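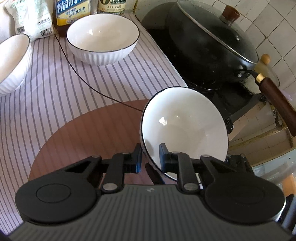
Cellaring question – Usberg white, drink now or wait?

usberg_or_bust
Posted May 14, 2021
Hi all, long time reader, hardly ever post. I've got nine bottles left of the Kosell dry white from Usberg and I can't decide what to do with them. I opened one last night and it was all lemon and green apple, pretty sharp, not much going on in the middle. Two of my wine group loved it, I thought it tasted kind of shut down. They're in a closet at 60 degrees, give or take a warm week in September. Would you sit on them or drink them up this summer?

corkdorkmel
Drink them!! I had the same wine at Easter with roast chicken and it was gone in twenty minutes. People wait way too long on whites like this and then they get something that tastes like a bruised apple and they're sad.

Kvido Kubíček
I don't agree with Mel. I bought a case on release and have been opening one a year. The first two were exactly what you describe, sharp and a little empty. The last one had started to get some honey and toast to it and I was very glad I hadn't finished them. Acid like that keeps a wine alive a long time. Give it three more years.

corkdorkmel
Kvido you have a real cellar though, she's got a closet lol

Kvido Kubíček
True, but 60 is fine if it stays close to that. Big swings are what I'd worry about. Mine sits at 55 and I doubt you could tell them apart blind.

usberg_or_bust
It's an inside closet, no outside wall, so it doesn't swing much. Also (forgot to say) these are under cork, and one of them has a bit of stickiness around the capsule.

Ross_in_the_valley
Drink the sticky one first. Rest of them, split the difference – four now, four later. Has anyone tried the Stelero next to it? Same price where I shop and I like it a whole lot better. The Kosell has always seemed a little thin to me.

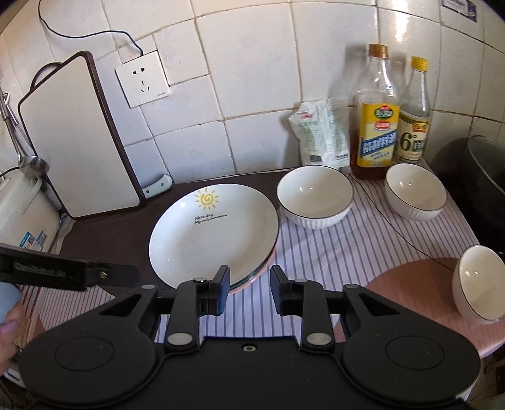
Should I decant a young, sharp white before serving?

Half an hour in a decanter usually helps, and pouring it a bit warmer than fridge cold does even more for the flavor.

Aaliyah Doucette
Second the decanter thing. I pour mine at 50 to 52 and it's a different wine. Ross, I've had the Stelero and I think it's fine but kind of sweet? I know the label says dry. To me it tastes like they left some sugar in to cover up the acid, and I'd rather have the acid.

Ross_in_the_valley
Sweet?? Must be bottle variation or we're not drinking the same thing. Mine was bone dry.

Aaliyah Doucette
Could be a different year, I'd have to go look at the label. I still say it's sweet :)

corkdorkmel
I've got one of each here, I'll open them together and report back. My vote on the Kosell is still drink it, with oysters if you can get them.

usberg_or_bust
OK so I'm going to do what Ross said. Sticky one this weekend, decanted, and four go to the back of the closet with a note on them. Kvido, if they're dead in three years I'm coming after you for replacements.

Kvido Kubíček
Deal. Lay them down flat and quit moving them around.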